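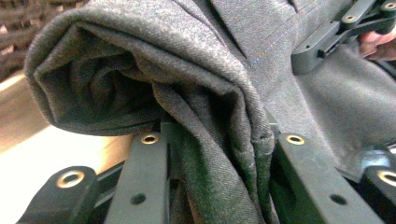
Notebook, Jan 28, 2021 – open day in the cloth handling room

Writing this up the same evening while I still have it all in my head, and before the Badetti people send over their own notes, which will be tidier than mine and probably shorter.

We had two groups through. The Dastthorpe group came first and stayed well past their slot, which I took as a good sign, and then the Badetti visitors came after lunch. I gave the short talk at the door both times (why cloth is hard, why we start with a person holding the grippers, what we hope to hand over to the arms by March) and then Min-kyu Myung took the bench and did what he does so well, chatting to people the whole time without losing his place.

The gray twill-like garment was the one everybody wanted to see handled. It is a lovely awkward thing for a demonstration. The thick rolled edge stands up and gives you a good clear line to go for, but the layers inside the opening curl into one another, and from where the visitors stand it is very hard to tell which one you are about to get. A woman from Dastthorpe asked how we would know if the fingers had one layer or three. Good question, and I gave her a long answer that came down to "mostly by looking, for now." I want a better answer by the next visit.

Working close to the rim with one gripper and resting the other on the far part of the cloth got the most discussion. Several people had assumed the second gripper was only there for lifting. I explained that we care just as much about keeping the rest of the garment from creeping, and Min-kyu let a few of them try it. The hand tools are far friendlier than they look, and I do think people understand more from two minutes of squeezing than from all my slides put together!

Things to fix or remember:

Room was too full for the second group. Those at the back saw elbows. Next time split them, or put the live view up on the big screen before they come in.

The Peluno screen still shows the old total. It should read 1840 episodes, and I had to correct it out loud twice. Of those, 1227 have been checked and labeled. I said both numbers in the talk, so please let's all use the same ones.

Ko asked for the shirt folding runs separately. I have promised a list, and the list does not exist yet. Mine to do.

Gray cloth against dark gray fingers is hard to read on the view, especially down in the shadows of the folds. Min-kyu would like to try a lamp from the left. I would like to try it with something paler first and leave the lighting alone until the current batch is finished – we can argue over it at the bench.

Somebody asked how long a session runs. We keep to 120 minutes with a break in the middle, and I think it is worth saying so on the handout, as it came up in both groups.

The Badetti visitors would like to come again in March and bring garments of their own, heavier ones with linings. I said yes straight away and then remembered the shelves. Need to clear the lower two, and find out from them what sizes to expect.

Leftover handouts are in the drawer under the Peluno screen. Coffee flask needs to go back upstairs.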